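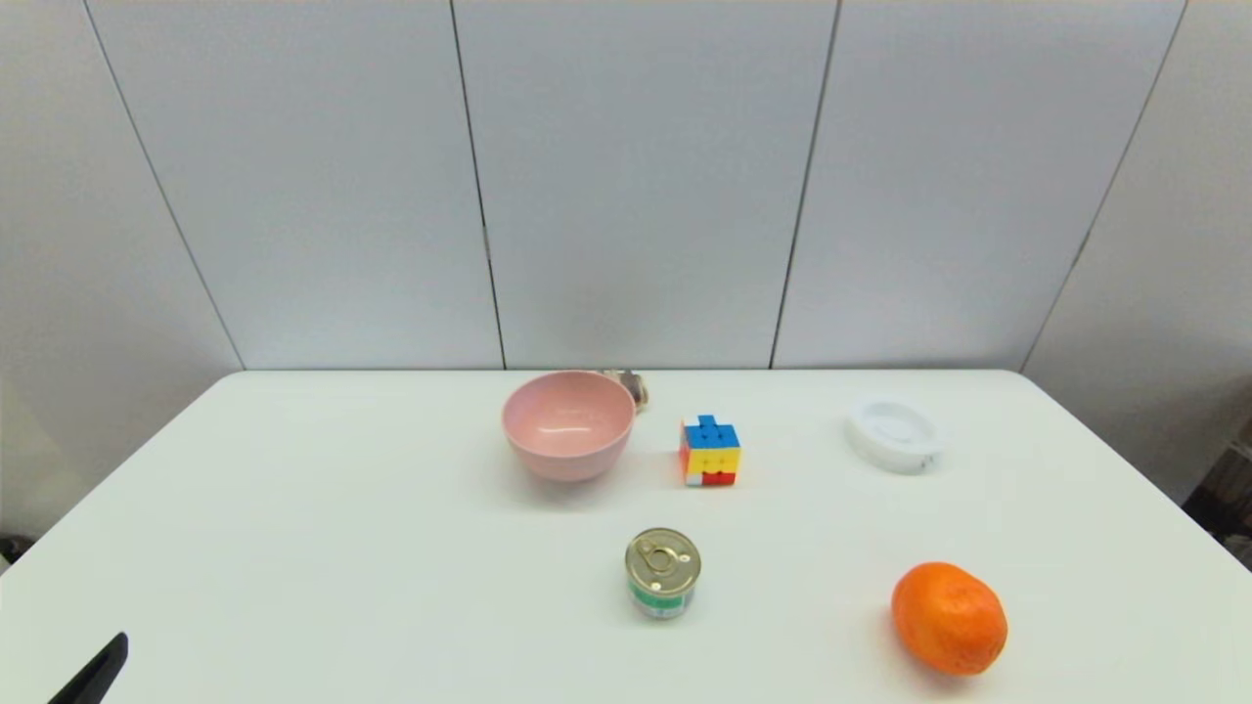
Section 5: Clearing and Resetting the Table

Read this before you put anything away. Most of the complaints that reach Evelien Stevens come from people who put things away first and read this afterwards, usually while looking for the thing they put away.

The section covers the Livham table in its ordinary daily state, by which we mean covered in odds and ends that have no business together. For the legs and feet, see Section 2. For scratches, see Section 6 and prepare to be disappointed.

You will need: a soft cloth, warm water, a drop of washing-up liquid and the Darnlow storage tray. Allow 15 minutes. Keegan Ellery once did it in five and we spent the afternoon finding out how.

5.1 Sorting

1. Stand at the long side of the table. Don't start wiping. Wiping between objects leaves a clean map of where everything used to be, and it will still be there in the morning.

2. Take the bowl first. It is the only thing on the table that can hold the other things, and there is a strong temptation to make it do so. Resist. A bowl that has taken in a roll of tape on Monday's principle of "just for now" will be full of batteries by March.

3. Look behind the bowl. Small items drift there and are not missed until somebody needs them. Whatever you find goes in the left side of the tray with the other small items.

4. Put the tape in the tray, lying flat, with the loose end folded under by a finger's width. If you can't find the loose end, you have our sympathy and there is a note on this below.

5. Pick up the puzzle cube and put it in the tray. That is the whole of step 5. You are not to solve it, improve it, or give it one quick turn to see. If the layers are out of line, square them up before it goes in, as a crooked cube stops the lid from closing.

Note: Finding the end of the tape. Run a fingernail slowly round the roll under a good light. If you pass the same place twice, turn the roll over and go the other way. Don't use a knife.

5.2 Food

6. Tins go to the cupboard unopened, label facing out. Check the date before you shelve them, and put the older ones in front. Do not stack more than two high on the Spahić shelf, whatever the shelf looks as though it could take.
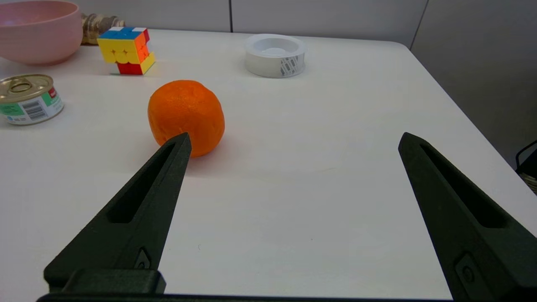 7. Fruit goes in the bowl, once the bowl has been washed and dried. Oranges keep better if they aren't pressed against each other, so one layer is plenty. Turn them over every few days and look at the underside, where trouble begins. Anything soft should be eaten today or admitted to.

CAUTION: A tin with a ring pull must never be lifted by the ring. It will hold right up to the moment when it doesn't, and you will then be following Section 9 (Spills) in your socks.

CAUTION: Keep orange peel off the surface. The oil leaves a dull patch on a white top that shows from one angle only, always the angle at which your visitors sit.

5.3 Wiping down

8. Wet the cloth, wring it out hard, and work from the far edge towards you in straight strokes. Circles are more satisfying — they also push the crumbs outwards and back again.

9. Dry with a second cloth. Leave the table bare for an hour if your household will allow it. Ours has managed nearly 15 minutes.

10. If you have used the Grirnard polish, wait 48 hours before putting tins back on the surface. A cork mat will do in the meantime.

5.4 Putting things back

Return the bowl to the rear of the table, a hand's width in from the edge. Everything else stays in the tray until wanted. If the cube is wanted, see step 5.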